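How do I stop a roller shade from creeping back up?

Posted by Elsa Nyberg, 18/09/2018

We moved into a rental in June and the living room has a wide roller shade over the main window. It pulls down fine, but it won't stay. I let go and it goes up by a hand's width, sometimes more. The landlord says it was working when the last tenants left. It is a spring type with no chain.

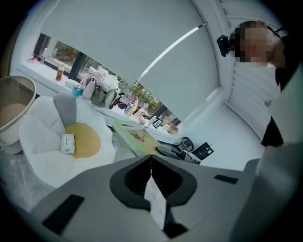 I have tried pulling it down slowly and also pulling it fast and stopping short. Neither helps much. The label on the tube says Clillard but I can't find a manual. The shade is 65 inches wide. Can I fix this without buying a new one? The quote I got for a replacement was $200 and I would like to avoid that.

Yasmine Benmoussa

The spring is probably wound too tight, or the catch inside the tube is dirty. Try the tension first. Pull the shade down halfway, lift the tube out of its brackets, and unroll one or two turns of fabric by hand. Put it back and test it. If it now stays down but is slow to go up, you took off too much, so roll one turn back on.

If that makes no difference, look at the end with the flat pin. There is a small catch there that drops into a notch when you stop pulling. Dust gets in and it sticks. Blow it out and use a little dry silicone spray. Don't use cooking oil or grease, as both collect more dust. Mine took four tries before it held.

Keep a hand on the flat pin while the tube is down, because it can spin.

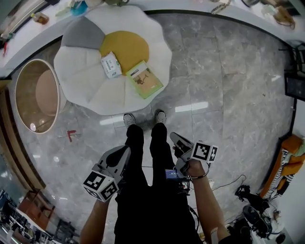
Gray marble floor, with a large floor cushion.

distside47

Had the same problem, just bought a new one. Got an Alel for $47, but my window is a lot smaller than yours.

Elsa Nyberg

Thanks Yasmine. Two turns off the tube made it better and I will get the spray this week. Do I need to take the fabric off to reach the catch?

Yasmine Benmoussa

No, leave the fabric on. You can get to it from the end.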